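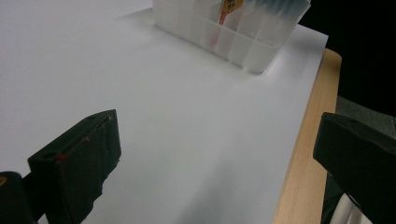

A translucent tray on white paper, with a strip of pale wood showing at the table's edge.

The Whole Beach in a Teaspoon

June 25, 2020

We use cookies to remember your reading preferences. Accept | Manage settings

Sand was the stuff in my shoes until Myfanwy Jarman handed me a hand lens and told me to hold it right up against my eye, closer than felt sensible, and then bring the sand up to meet it. I did, and I said something out loud that I can't print. The beige had gone. In its place were pink splinters, glassy green beads, a black grain as shiny as a shoe, and a perfect spiral shell smaller than a poppy seed!

Jarman has been collecting sand for 17 years. Her first sample came from the cove at Tremeck, where she had gone to paint the cliffs and got rained off. She scooped a little into an empty mint tin, took it home to dry on a baking sheet, and never finished the painting.

There are sand collectors all over the world, and they swap by mail, a couple of tablespoons at a time. A good swap comes with a label giving the beach, the date, and how far up from the water it was taken. A bad one comes in a leaking envelope and sets off a week of apologies. (I've already sent one of those. Sorry, Urko readers who answered my note in the May issue.)

What's in it

Most sand on the beaches I grew up with is quartz, which is tough and outlasts nearly everything it starts out with. Granite breaks down into quartz, feldspar and flakes of mica, and over a very long time the softer minerals wear or rot away. So a sand that is almost all quartz has usually had a long, hard life. A sand full of feldspar and mica hasn't traveled far from its rock.

Then there are the beaches made by living things. Broken coral, sea urchin spines, bits of clam, and the shells of tiny single-celled creatures called forams. Some forams look like little stars. Volcanic islands give you black sand from basalt, and in a few places green sand, colored by a mineral called olivine.

Chia-jung Tsao came to all this from the other direction. She taught earth science at the middle school in Kemeys and kept sand in her classroom for one lesson a year, the one on erosion. Kids who wouldn't look at a rock would line up to look at grains. "They all want to find the weird one," she told me. "And there's always a weird one, so everybody wins."

She likes river sand best, and she made a strong case for it over the phone. Grains in water are cushioned, so river sand often stays sharp and angular. Wind is rougher. Desert grains slam into each other until they're rounded and frosted like old sea glass. Once you know that, you can take a pinch from a stranger and make a decent guess at where it's been. I got 3 out of 4 on her mail-in test and I'm still pleased about it.

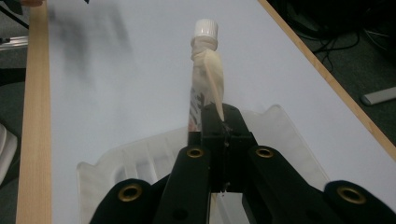
Starting small

You need very little. A 10x hand lens is plenty; mine is a secondhand Zelix with a scratch on the case. Rinse beach sand in fresh water to get the salt out, let it dry completely, then run a magnet in a plastic bag through it. On many beaches the magnet comes up furry with magnetite.

Check the rules before you scoop. Plenty of parks and some whole coastlines don't allow any sand to be taken, and Jarman turns down swaps from those places no matter how pretty they are. She also never takes more than 2 tablespoons.

My own collection fits in a drawer. The sample I go back to most is from a gravel pit behind the Kemeys bus station, and it has garnets in it, real ones, dark red and tiny. I walked past that pit every day for most of my childhood.

Reader comments

dunegrass: My grandmother kept jars of this on the bathroom shelf and we all thought she was nuts. Going to ask my aunt where they ended up.

Pete in Tremeck: The cove sand is much darker after a winter storm. Worth two visits.

M. Orr: Does the magnet trick work with river sand?

dunegrass: @M. Orr yes, try the inside of a bend where the dark streaks are.

Contact the editors | © 2020 Urko Magazine | Back to top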